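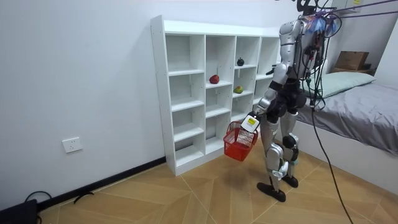
Mukness series – did anyone finish book four?

marwan_d
I picked up The Salt Ferry again over the holidays, after giving up on it two years ago, and I'm happy to say I was wrong about it. The first hundred pages are still slow (all that business with the harbor taxes!) but once Haddad leaves the island it moves along beautifully, and I stayed up until 2 a.m. with the last section. My copy runs 782 pages and I'd have read more. Did the rest of you stick with it?

TrostenReader
I stuck with it, but I can't say I loved it. Book three was 701 pages and felt half as long. She let the sea captain take over, and I never warmed to him the way I did to the sisters in Cladville. My feeling is that her old editor would have trimmed the whole winter voyage.

nisreen.k
Oh, I have to stand up for the captain. My mother and I read these together, a chapter each evening over the phone, and he was the one she always wanted more of. The letter he writes and never mails is the best thing in the series to my mind, and it only works if you've spent that long on the boat with him.

marwan_d
Nisreen, I'd forgotten the letter when I wrote my post and now I want to go back and read it again. What a lovely way to read them, too.

qusai_h
Agree with Trosten, sorry. The captain is three books' worth of sighing. I also think people are being kind about this one now that there won't be a fifth – when it came out, plenty of folks on this same board were calling it a mess, me included.

nisreen.k
That may be so, Qusai, but I liked it then and said so! It's post 2270 in the old thread, if you care to look. You answered it, and not very politely.

qusai_h
I looked. I was rude and I apologize. I still don't like the captain.

E_Taipe
Coming at this as someone who only started the series in January, so I have no old fights to settle. I read all four in a row and didn't feel a big drop. What did bother me is the map in the paperback, which puts the lighthouse on the wrong side of the bay. Does the hardcover have it right?

TrostenReader
Hardcover has it on the east side, as in the text. The paperback map was redrawn and there are a couple of other slips, mostly in the river names.

E_Taipe
Thank you, that clears up a whole chapter for me. I'll keep an eye out for a used hardcover.

marwan_d
Munther Zoubi from our library group has a spare, I think. I'll ask him and send you a message.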